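Monday 6th April

Bench day. The second of the Dell workstations from Skutcombe had been waiting since I finished the first, and the processor was the only job left on it. Side panel off, machine laid flat, lamp pulled down. The cooler had come off without a fight, which the first one did not. Old paste had set hard on that one and I spent most of a morning on it.

Wiped the top of the processor twice with alcohol and a lint-free cloth. There is still a cloudy film on the heat spreader, but it makes no difference to a part that is coming out. Then the retention frame: screws, each a little at a time, crossing from corner to corner so the load comes off evenly.
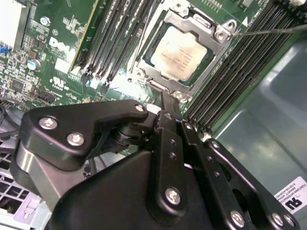 Nizar Masri

The screws are captive on this type, or should be. On the first machine one had lost its clip and dropped beside the memory slots, and I had to fish it out with the magnet. Today I held the driver steady for the last turn and kept a finger over the slots.

Socket lever next. It runs close to the memory and wants to spring, so down, out and up slowly, with the thumb on it all the way. Lift the processor straight up by its edges. The pins are in the socket on these boards and a sideways slip will bend a row of them. I checked the pins on the first machine with a loupe and found 3 out of line, which was 27 minutes with a needle. Must write that on the job sheet before Marwan Rizk asks why the hours are over.
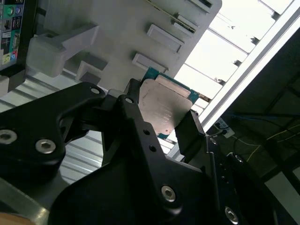

Processor clear of the socket, ports at the back left.

Joelle Matar rang at lunch to ask whether the old parts were worth keeping. I said yes, bagged and labelled, one to a bag. She wants them listed by the number on the lid, and that lettering is faint. It reads better with the lamp low and to one side. If that fails I shall go by the order number. 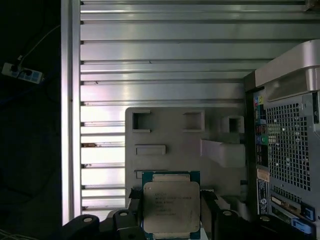

She also wants the fans cleaned while the cases are open. I can do that, but it goes down as a separate line. There is dust in the front intake and none to speak of round the board. Baoshan Zou borrowed the small blower in September and it has not come back, so it will be a brush and the vacuum, with the fan blades held still.

Cover for the socket: always, even if the next part is going in within the hour. I keep the white ones in the tobacco tin. Press at the edges until it sits flat and leave the middle alone.

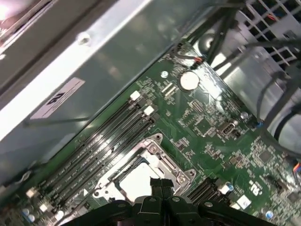 Coin cells are to be changed on all 6 machines while I am there. Stijn Bosman has a box of them and says the date on it is good. Test one with the meter before trusting the rest. The clock settings will need entering again afterwards, so note them down first.

Paste: half a tube left, enough for the next two. Order more from Dawber, and ask about the alcohol, as their last bottle leaked at the cap.

Tomorrow, 4 machines to go. Start with the one that has the stiff side panel.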